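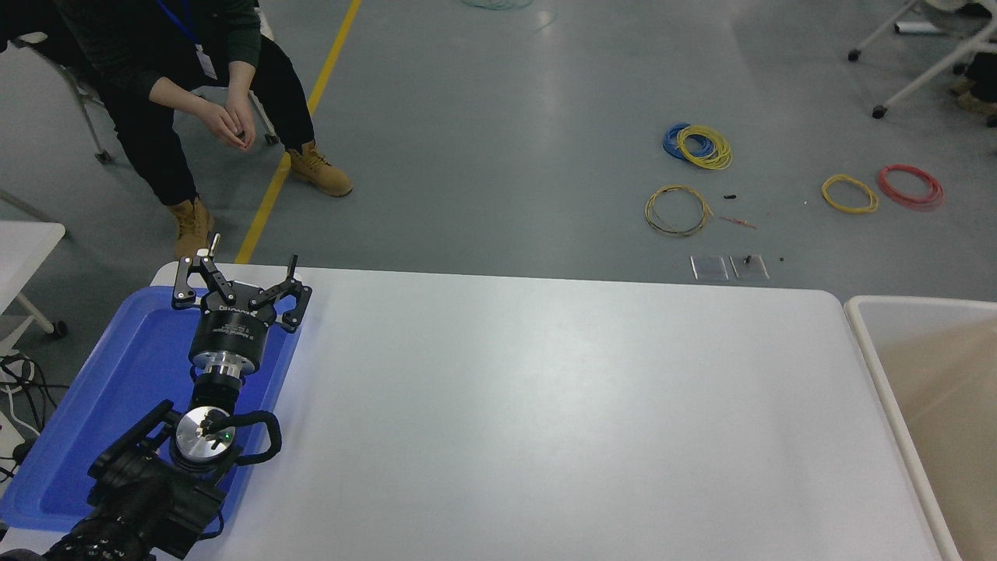 *Blue tray at the left end of the white table, with the yellow floor line running behind.*

## Sorting room, Prustumport

The Skirkholm catalog promises that a white table and a shallow tray will "bring calm to any workroom." I have worked in enough workrooms to have doubts. Calm usually lasts until the second delivery.

Still, the room at Prustumport gets held up as the model for the other sites, so it gets a page. It was refitted last August, and the furniture bill came to $913, delivery included. The old benches cost us $70 at a yard sale and held up for years, and I would like that noted somewhere.

**The table.** Big, white, rounded at the corners, a little glossy. Fladon says the finish shrugs off scuffs. We'll see. My own table had the same promise attached and looks its age.

**The tray.** Rounded corners again, and a very bright blue. I was told the color keeps small parts from getting lost. Maybe – I have lost small parts in every color of tray there is.

**The bin.** White rim, beige inside, to the right of the table. A good spot if you're right-handed.

**The floor.** Gray epoxy with a yellow marking line. It picks up the overhead lights, which looks smart in a brochure and less smart when you're hunting for a dropped screw. The line I have no quarrel with.

Baloch gets its own page once the shelving is in. The quote so far is $866, and I've asked for a second one.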